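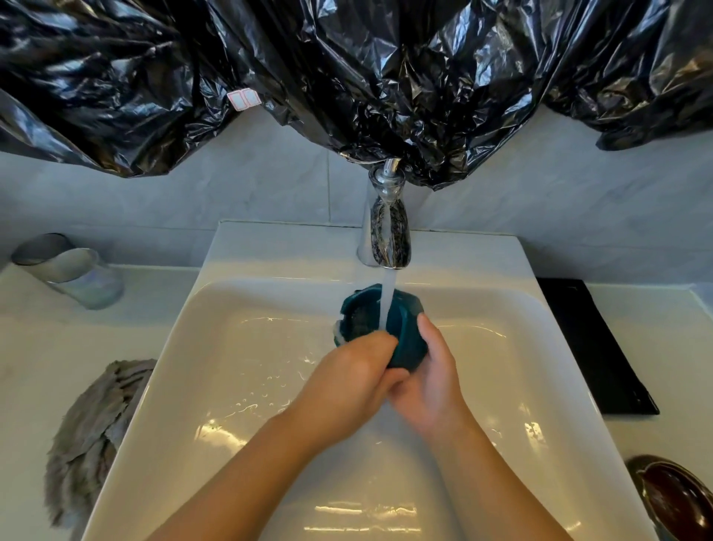 ## Hot water timings and the spring balancing work

The hot water circulation system at Dralludthorpe was rebalanced in March. This item sets out what was changed, what residents should expect at their own taps, and which faults should still be reported.

The building has one plant room and two risers. Hot water leaves the cylinder, travels up each riser and returns through a smaller pipe to be reheated. The pump keeps this loop moving at all hours, so that water at each flat's branch stays close to cylinder temperature. The length of pipe between the branch and the tap is not part of the loop. Water standing in it cools and has to be run off before hot water arrives.

### What was found

Zulis surveyed the system before the work began. The east riser was taking most of the flow and the west riser very little. The return valves at the foot of each riser had been left fully open, probably from the original installation, and the shorter circuit was favoured as a result. Flats at the top of the west riser were waiting far longer than those below them, and the return temperature on that side was low enough to be a hygiene concern as well as a nuisance.

Three non-return valves were also passing in the wrong direction. A worn non-return valve lets cold water creep into the hot side when the pressures differ, and the usual sign is a tap that runs hot, then lukewarm, then hot again.

### What was changed

- Grikinitz thermostatic balancing valves were fitted to both returns. They close down as the return warms and open as it cools, and need no adjustment by season.
- The three faulty non-return valves were replaced.
- Missing insulation on the west riser was made good between the plant room and the first landing. Lagging inside the flats was not included.
- The pump was set to a fixed speed. The previous automatic setting conflicted with the new valves and caused it to hunt.

The pump itself is a Chrysikopoulos unit and was kept. It is noisy on start-up but within its working range.

### What to expect

With a basin tap opened fully to hot, the temperature should settle within 40 seconds. Kitchen taps are nearer the branch in most layouts and should be quicker. A low flow takes longer, as the same volume of standing water still has to clear the pipe. Please test with the tap fully open, first thing in the morning, before any other outlet has been used.

Single-lever taps can mislead. On many of them the centre position draws from both sides, so a tap left in the middle will never reach full temperature – turn the lever all the way to hot for the test. Some also have a limit stop under the lever, which restricts the hot side. If one outlet is cool and the others in the flat are normal, the stop or the cartridge is the likely cause, and this falls to the leaseholder.

Outlets that are seldom used should be run for 5 minutes once a week, hot and cold separately. This includes spare showers, which should be run with the head held low to limit spray.

### Reporting

Please report any of the following through the office, giving the flat number, the outlet and the time of day:

- no hot water after the tap has been fully open for 3 minutes
- temperature that swings while the tap is left alone
- warm water from a cold tap after it has been run
- knocking in the pipes when a tap is closed

Readings will be taken at 10 outlets on Thu 23 April, five on each riser. Flats included in the check have already had a letter. Access is needed to the bathroom basin and the kitchen sink only, and the hot taps in those flats should be left unused for an hour beforehand.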